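## 4. Checking episodes before you train on them

Read this before you press anything marked "auto" in Skallero. The automatic checks catch broken files. They do not catch bad demonstrations, and the green tick next to an episode means only that the streams opened and the clocks agreed.

### 4.1 Load and align

1. Open the session folder in Skallero and wait for the index to finish. A folder of 684 episodes takes a while, and the progress bar sticks near the end.
2. Choose **Streams > Align**. Leave the tolerance at 15 ms for a first pass.
3. Check that each video is matched to the right tool. Compare the number on the tool's label with the `tool_id` field. Leading zeros are dropped in the field, so label 015 appears as 15.
4. Run **Pose > Rebuild**. This replaces the live pose track with the slower offline one.

> **Caution:** Rebuild overwrites the old track without asking. Export it first if you want to compare the two, and you should.

### 4.2 Mark the grasp

Skallero guesses the grasp from finger width alone. With a box or a cup this is fair enough. With cloth the fingers close nearly all the way whether they have caught something or missed, so the guess is worth very little.

1. Step to the first moment where the pads have cloth between them.
2. Press `G` to set the grasp mark. Ignore the grey suggested mark unless it agrees with you.
3. If two tools are working on the same cloth, mark each one in its own stream. Do not copy marks across.

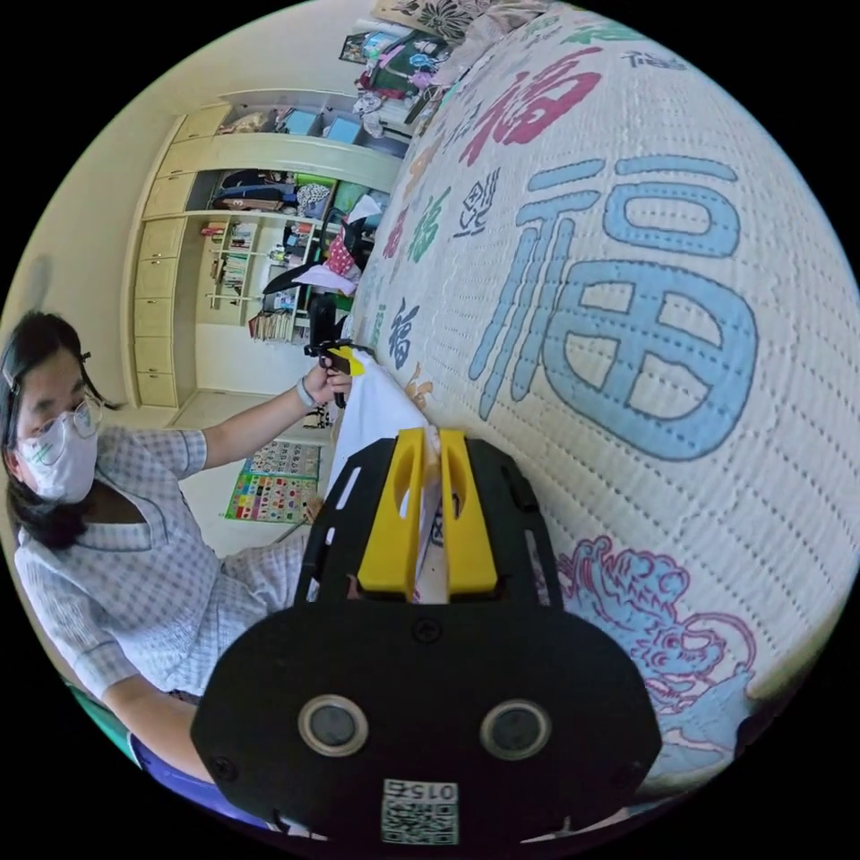

Myrtle Montoya objects to all this hand marking. She wrote in the margin of the last draft that the Waaka segmenter finds cloth between the pads well enough, and that people get tired and start pressing `G` on whatever the software suggests.

The second half of that is fair. On the first half, the segmenter has no idea of depth. White cloth held by the pads and white cloth lying behind them can come out as one region, and the score it gives is high in both cases. Use it to sort the queue if you like - set **Queue > Order by** to `segment_score` - but the mark stays a manual step in this version.

### 4.3 Reject or keep

1. Play the episode once at normal speed with the overlay off.
2. Reject it if the pose track jumps, if the grasp mark can't be placed, or if you find yourself arguing for it.
3. Pick a reason from the list. "Other" is accepted by the software but is stripped out on export.
4. Press **Commit**. Undo works for the last 6 commits only.

> **Note:** The "smoothness" score rewards slow hands. A slow, smooth miss will beat a quick, clean grasp, so don't filter on it.

### 4.4 Before you export

- Turn off **Fill gaps**. It draws a straight line through missing pose data and doesn't flag the result.
- Keep rejected episodes in the folder. The exporter skips them, and you will want them when the policy fails on something familiar.
- Write the Skallero version in the session notes. The November release changed the sign of the wrist roll, and old exports load without any warning.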